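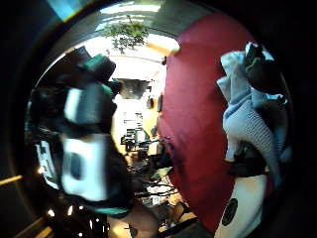
Work area during the walk-round, hanging plant and floor cables included.

ESTHOLM SHARED WORKSHOP
Robot build inspection: checklist and comments
Project: Dimer (towel-folding arm, home build)
Inspected: October 12, 2022
Inspector: Teguh Yusof
Builder: Arif Chong
Job number: 2118

Marks used: OK, FIX (before next power-up), WATCH (look again next time), N/A. Comments are mine. Arif may add his own under them and has.

1. ROOM AND FLOOR

1.1 Walkway clear from door to bench: FIX
The walkway is clear in the sense that a determined person can get down it. Cables on the floor have reached the stage where they look planned. Lift them, sort them, and throw out anything that plugs into nothing.

1.2 Cables off the floor or covered: FIX
See 1.1. I bought cable covers for this room in July. They are still in the bag. The bag was on the floor.
(A.C.: The bag is now on the shelf.)

1.3 Lighting adequate: OK
Bright. I could read every label on the power supply, including the one saying not to open it.

1.4 Plants, drinks and other liquids away from electronics: WATCH
The plant is doing better than most of the projects. Please water it with the bench switched off. No drinks found, one ring on the paperwork.

1.5 Chairs parked when not in use: WATCH
They roll over cables. Push them in.

2. POWER

2.1 Emergency stop fitted: OK
Red, large, mounted on the bench edge.

2.2 Emergency stop reachable without leaning past the arm: FIX
It was reachable in the drawing. Since then the arm has moved to the other side of the bench and the button has stayed loyal to its old spot. Move it before anyone runs the thing again.

2.3 Emergency stop tested under load: OK
Tested nine times. Stopped nine times. On one of those the gripper let go of the towel, so do not stand under it expecting manners.

2.4 Supply fused: OK
Correct fuse this time. The previous one has been retired to the jar.

2.5 Strain relief on supply leads: FIX
Tape is not strain relief. Two layers of tape is also not strain relief. There are proper clamps in the Nilsuwan drawer, free to members.

2.6 Boxes and adapters kept off the floor: FIX
Goes with 1.1. Once they are up, label them. "Black one" does not narrow it down.

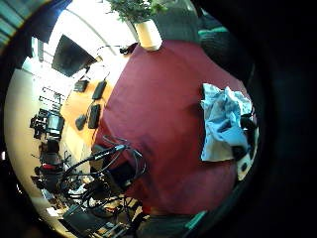

3. PEOPLE NEAR THE MACHINE

3.1 No loose sleeves, lanyards or long cords near moving joints: OK
T-shirts are fine. The hooded top on the hook stays on the hook.

3.2 Cloths and towels kept clear of the joints until wanted: WATCH
I know it is a towel-folding robot. The towels still need a place to live that is not somebody's shoulder or the elbow joint. A basket would do.
(A.C.: The elbow joint incident was one time.)

3.3 Keep-out line marked, 600 mm from full reach: FIX
Marked on two sides. On the third it goes under a cabinet, and on the fourth there was evidently a shortage of tape. See 2.5 for where the tape went.

3.4 Second person present for powered tests: OK
Both log entries signed by two people. Thank you. I would like the second signature to be in a different handwriting in future.

3.5 Phones and small devices off the work table during runs: FIX
Pockets or shelf. The table belongs to the arm while the power is on, and it sweeps lower than you think.

4. THE ARM ITSELF

4.1 Base bolted down: OK
Four bolts, all tight. I leaned on it with feeling.

4.2 Speed limit set in software: OK
Capped at 600 in the settings file. The file is read-only now, after the afternoon we agreed to stop talking about.

4.3 Limit survives a restart: OK
Restarted, checked, restarted again out of suspicion.

4.4 Joint covers fitted: WATCH
Wrist cover is the printed Grestska pattern and fits well. Shoulder cover is held on by optimism and one screw. It did not shift during the test, so I am not calling it a fix yet.

4.5 Gripper pads in good order: OK
New pads. The old ones can leave the bench whenever they are ready.

5. RESULT

Not passed for solo running. Passed for supervised tests at the capped speed once every FIX above is signed off. Start with 2.2 and 1.1, in that order. The rest is an evening's work if no one stops to improve the software halfway.

Signed: T. Yusof

Builder's comment: Agreed on all points except 4.4. It is a very good screw. Button moved tonight, cables half done, photo of the other half to follow. — A. Chong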